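# The Quiet Work of Laying Out a Tray

Kanchan Yadav learned to lay out instruments on her aunt's dining table in Bastanora, with butter knives standing in for scalpel handles and a tea towel for the drape. She laughs about it now, but she still starts every new class the same way, with everybody's hands flat on the table and nothing touched until they have looked properly at what they've got.

Her evening course runs on Tuesdays above the old Dubey pharmacy, up 40 stairs that she apologizes for at every open house. It draws people who want to work in clinics and animal hospitals, and a few who simply like order and have run out of drawers at home to straighten. I went along in January, in a wool coat I regretted at once (the radiators up there have one setting), and stayed far longer than I had planned.

What I loved was how slow it all was. You learn to pick up one thing, set it down, and take your fingers away before you think about the next. Trilok Khurana, who taught the course for 20 years before handing it over, still drops in and stands at the back with his tea. He told me that most beginners crowd the tray, and that he can hear it from across the room — metal ticking against metal.

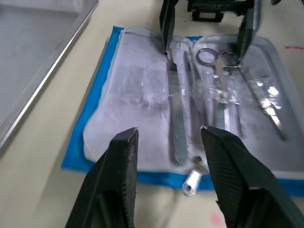 Scissors are where most of us came unstuck, me included. They want to swing open, and they want to lie across their neighbors, and you find yourself fussing over them like a bow tie. Kanchan likes them laid lengthwise, with the finger rings near the top of the white padded tray and the long blades running down, and the flat scalpel handle off to one side of them, nearer the middle. The blue cloth underneath gives you a nice bright border to judge your lines by, and I got rather attached to it. By the end of the evening I had laid out my own set 7 times, and Trilok had put down his tea to come and nudge one handle over by the width of a fingernail.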